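Corina Sutter
Nov 5, 2023

1/ Arm build, continued. The wrist camera is now on its final bracket and both fingers are back on after the reprint. Notes for anyone copying the parts list.

2/ The old bracket let the camera sag under its own cable. Calibration held for a few runs, then drifted. The new one clamps on two sides and has a channel for the cable. Print time was longer than I wanted. No supports needed if you lay it on its back.

3/ Fingers are the pointed version from Moushumi Fakir's files, scaled up and thickened at the root. I left the edges as they came off the printer. They need a file before I trust them on anything soft.

4/ Controller is still the Larkau board. Loop rate is 300 Hz with the camera thread off and drops when it is on. Moving the camera to its own USB bus fixed most of that.
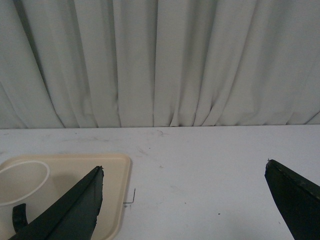 Wrist view, new bracket. Both fingertips, cup on the tray, bent wire beside it.

5/ Framing is close to what I was after: both tips visible, with table between them. The curtain behind is plain, and its folds still give the feature matcher too much to chew on. I'm masking the upper half for now.

6/ White cup against white table is a bad case for the edge detector. Threshold at 30 picks up scuffs on the tabletop. Threshold at 72 loses part of the rim. A colored cup would be the easy answer. I want it to work with this one.

7/ Logged 1046 poses for the hand-eye calibration. Sipho Oosthuizen says that's far more than the solver needs. He's probably right, but they were cheap to collect.

8/ Still to do: file the fingers, strain relief at the elbow, rewrite the gripper homing routine. Bracket files go up in December once I've fixed the screw clearance.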